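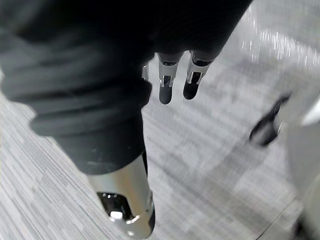

Bimanual pick from shelf: planner times out after grasp, wrist camera stale

Kelten forum > Motion and perception

tallow_pin
Posted Apr 7, 2023

Two arms, multi-finger hands, one head camera and a camera at each wrist. The task is to take a sole-shaped black shell from a yellow shelf or table and set it down in a given orientation. Planning to the pregrasp is fine. Planning away from it with the shell attached fails in 2 out of 20 runs with "no valid start state."

The attached object is a convex hull of the shell mesh. Padding is at the default. Wrist images go through the Ovgate driver and the head camera goes through our own node.
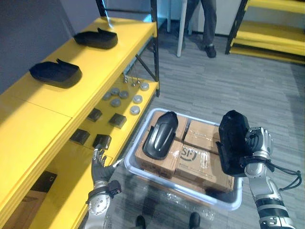

Head view, right hand holding a shell, shelf at left

What I have tried: longer planning time (no change), a different seed (no change), turning off the octomap (failures go away, but so does everything else I need).

mod_brine
If turning off the octomap clears it, your start state is in collision with stale voxels. The shell was in the map before you grasped it. After the attach, those voxels have to be cleared, and with a matte black part the depth returns are poor, so the ray casting never frees them. Clear the box around the hand explicitly when you attach.

quillset
Disagree, or at least I would check the hull first. A sole shape with a raised rim is concave. The convex hull fills the inside, and if your thumb is in there, the thumb link collides with the attached body. Add the finger links to touch_links and see if the count changes.

tallow_pin
touch_links had the four fingers and the palm but not the thumb distal link. Added it. Still failing, less often. Here is the same part type at the table. 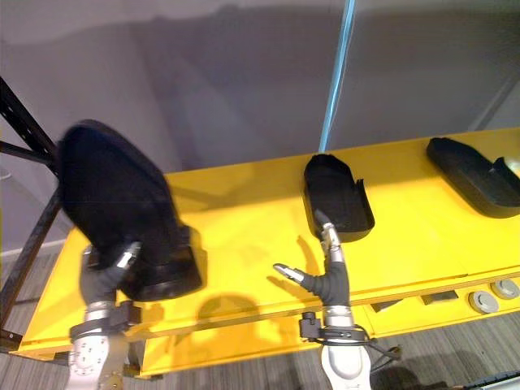 Left arm with a shell lifted, open tray in front of the right hand

The left arm plans fine at this station. The right arm gets the start state error when its fingertips are close to the tray rim.

mod_brine
That fits voxels too. The rim is thin and your map resolution is what, 20 mm? One occupied cell will swallow a fingertip.

quillset
It fits a bad hand-eye calibration just as well. Before you touch the map, log the transform stamps. If the wrist image arrives 200 ms late and you look up the transform at "latest," the cloud gets smeared along the motion. I had this on Shabalala 461 and spent most of August tuning padding that had nothing wrong with it.

tallow_pin
Stamps on the right wrist are set on receipt, not on exposure. Left wrist is stamped by the hardware. I did not know they differed. The launch file was copied from the Flurkbridge cell and has use_device_time commented out for one side only. 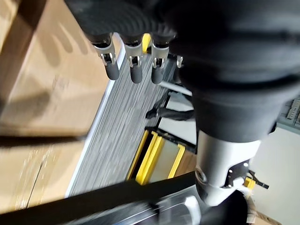 mod_brine: Then fix that first, but I would still clear the voxels on attach. Correct stamps stop new smear. They do nothing for cells that were occupied by the part before the grasp – those stay until a ray passes through them.

quillset
Agreed on clearing. Not agreed on doing it with a fixed box. Use the mesh at the grasp pose with a small margin, or you will delete the shelf edge and plan straight through it.

tallow_pin
Device time is on for both sides now. Will rerun the set with the octomap enabled and post the log with the contact pairs printed.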